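Ollgate open day: two hours among the small bottles

I should say at the start that I don't much care for open days. You get a lanyard, a biscuit and a tour of whichever rooms were tidied on Friday night. So when the Ollgate building opened its doors on Saturday I went along expecting very little, and for the first half hour that's what I got.

The queue went out past the bike racks. At the desk they were handing out a folded map with the rooms numbered in an order that had nothing to do with the corridors. Room 2 was upstairs. I asked a young man in a green fleece where the sample room was and he sent me to the toilets, which to be fair were very clean.

The ground floor is given over to Bandard, who rent most of it and had put up a row of banners to make sure we knew. Their talk was called "Colour You Can Trust". It lasted 20 minutes and had more slides about trust than about colour. I learned that they test dyes for food and drink, that they are proud of it, and that they would like us to follow them online. A man near me asked what they did with the batches that failed. The answer was that very few failed. He asked again and got the same answer with a smile on it.

Upstairs was better. The sample room belongs to Kamolrat, a much smaller outfit, and they seemed to have made no effort to impress anybody. They let us in six or so at a time and you could stand close enough to the work to get in the way. Chanida Phuthong was running it. She has a dry manner and didn't waste words on us, and I warmed to her quickly.

Her subject was the small glass vial, and what a nuisance it is. Everything in that room ends up in one sooner or later. They are fiddly to hold, they roll, and if you set one down on a crowded bench you may not find it again. She said new starters always want to talk about the big instruments and she always makes them spend their first weeks handling glass. They had 600 vials go through in a normal week last year and now it is 900, with the same number of people. I asked whether that was a good thing. "It's a thing," she said.
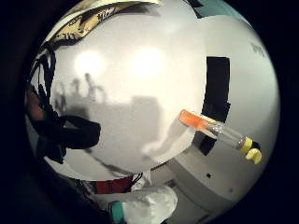
A vial in the Kamolrat sample room, with orange liquid at one end.

The orange was a drinks colouring, I was told, and it looks cheerful against the glass. I'd hoped to hear something about what was in it, having drunk a fair amount of orange squash in my life, but the recipe belongs to the customer and that was the end of that. We did get a decent explanation of why they hold a colour up against a white background and then a black one. Some faults show on one and vanish on the other. Chanida said that cloudiness is the one people miss, as they are all looking for the wrong shade. I tried it with two practice vials she passed round and picked the wrong one as the faulty sample. So did the woman next to me, who told us she had taught chemistry for years, and we both felt a bit better for it.

I have some grumbles. The room is badly lit for visitors, with glare wherever you want to look, and I'd have thought a place that judges colour by eye would take more trouble over that on a day when the public comes in. When I raised it I was told the proper viewing is done in a cabinet next door, which we weren't allowed to see. That was the one thing on the whole visit I really wanted to see. There was also a lot of talk of a new labelling system called Plakenetti, which is going to stop samples getting mixed up. It isn't in use yet. It wasn't in use last January either, according to someone at the back who had plainly been before. For now they write on the labels by hand, and I can't say I was shocked.

The café had run out of sandwiches by noon. The tea was fine. There was a children's table where you could mix food colouring into water with droppers, and it was busier than anything Bandard had laid on - my nephew spent longer there than in all the other rooms put together and came home with green fingers.

Would I go again? To the upstairs room, yes, if they open the cabinet. Ask for it at the desk when you arrive, and if enough people ask they may give in. Skip the talk. Parking is free after one o'clock but the sign is behind a hedge, so look for it before you pay.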